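Dishes left in the break room sink - what has worked for a small shared kitchen?
Asked in Workplace & Shared Spaces, 2 answers accepted as helpful, 104 views

We have a shared kitchen and lounge on the second floor of a building in Clunstead. Three small tenants use it. There is one long counter with one sink, cabinets above and below, a fridge at the end, and a foosball table in the lounge part. I got stuck with the job of sorting out the kitchen in April and I would like to hear from people who have done it.

Our kitchen and lounge:
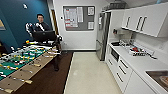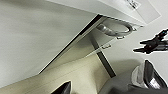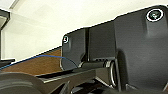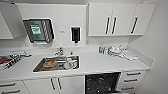 The trouble is the sink. People put a plate in it with food still on it, then the next person adds a mug, and by 2 in the afternoon you can't fill a kettle without moving things. Our dishwasher doesn't keep up and there is no space for a bigger one unless we give up a base cabinet. The lease says the landlord (Flornberg) has to approve any plumbing.

What I have tried so far:

A note on the corkboard. It lasted two weeks and then got covered by other papers.

An email to all three tenants. Two people replied to say it wasn't them.

Doing the dishes myself at the end of the day. This works but I don't want to keep doing it.

I have 600 dollars for the year. I got one quote for a compact dishwasher with the cabinet work and the new water line and it came to 3,645, so that is out unless the tenants split it. I am mostly asking about rules and small changes. Should I take the shared plates away? And where do you put the drying rack so it doesn't eat the whole counter?

Answer 1 (marked helpful)

We went through this at Ayala, in an office with a similar setup. Taking the shared plates away did the most for us. We boxed up everything except a few serving dishes and asked people to bring their own plate, bowl and mug, with initials on the bottom in paint pen. A dirty plate in the sink with initials on it gets washed pretty fast.

Second thing is a cutoff time. Ours is 5 p.m. Anything in the sink after that goes in a gray bin under the counter, unwashed. Anything still in the bin at the end of the month is thrown out. You have to follow through the first time or it means nothing. We threw out a nice casserole dish and there were complaints, but only that once.

On the drying rack - get one that rolls out over the sink itself. It takes no counter space and people can't pile dishes in the basin when the rack is across it. Mine was under 30 dollars. Measure the sink front to back before you order, I had to send the first one back.

I would also move the note. People read a corkboard when they are looking for something on it. Put a short one at eye level behind the faucet, laminated, four or five words. "Wash it now, please" is enough.

Answer 2

just get paper plates

Answer 3 (marked helpful)

Agree with most of the first answer but I would check on the plates before boxing them up. If visitors or clients eat there you will want a set, so put those in the top cabinet farthest from the sink and tell people what they are for.

Other things that helped in our place in Flurnden:

Scraper and a lidded food scrap bin right next to the sink. Half of our problem was people not wanting to walk a dirty plate over to the trash, so it went in the sink "to soak".

Fresh sponge every Monday. People will not use a bad sponge.

Empty the drying rack first thing in the morning. If it is full, nobody has anywhere to put a clean plate and the sink fills up again. We gave that to whoever makes the first pot of coffee.

For the dishwasher, ask Flornberg in writing even if you think the answer is no. Our landlord paid for part of ours because it stays with the unit. A countertop model that hooks to the faucet might fit your budget too, but it would take a good piece of your counter and you can't use the tap while it runs. We had one for a year - it was slow, and people still left mugs in the sink.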